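Storing spare cables: bags, bins, or just let go?
Home Organizing > Closets and Drawers

mapleporch
Posted May 29, 2025

Hi all! We're finally clearing the hall closet, and I've reached the cord shelf, which I've been dreading since February. Chargers, extension leads, printer cords, things from a TV we gave to my sister years ago. How do you store yours? My husband votes for one big plastic tub and a closed lid, but I'd love to find a cord without emptying the whole thing on the rug.

Mwangi Sang
Freezer bags, one cord in each, with a strip of masking tape saying what it belongs to. I bought a box of 300 and will probably leave the rest to my grandchildren, but I can find a printer cord in the dark now, and that makes me happier than it should.

tuckerbee2
I'm going to disagree with Mwangi, kindly. All those little bags slide around and you end up digging through plastic instead of cords. I got the Fillix drawer insert with 12 slots and each cord gets coiled and tucked in. It does cost more, I'll give you that.

Mwangi Sang
Fair enough, but my drawers are full of dish towels!

oldquiltroom
I'm a paper bag person, and I'll stand up for it. Plain brown grocery bags, top folded down into a cuff so they stay open on the shelf, and they cost me nothing. Black cords go in together and yes, they do get tangled if I'm lazy about it.
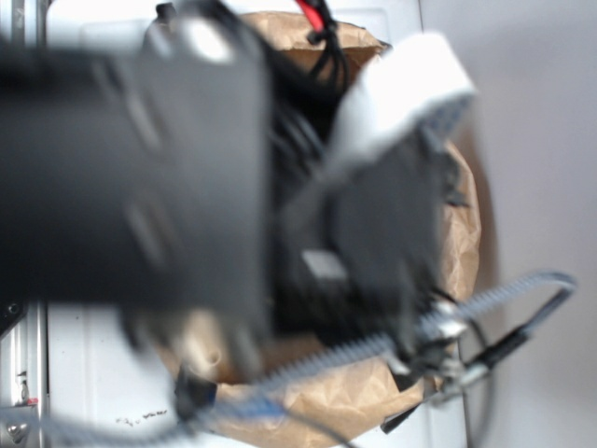 My rule is that anything I can't match to a device goes in a second bag, and if I haven't reached for it by the next spring cleaning, off it goes to the recycling drop-off. I like that a bag fills up, too. A tub from Maes just keeps swallowing things, and I had two of those before I learned my lesson.

tuckerbee2
Don't the bags rip, though? Mine would last a week with the plugs poking at the sides.

oldquiltroom
Now and then, sure. I put one bag inside another for the heavy stuff and that holds up fine.

mapleporch
You're all so helpful, thank you! I think I'll start with bags for sorting and then see if the keepers fit in a drawer. Does anyone know whether velcro ties are worth it, or will bread bag clips do?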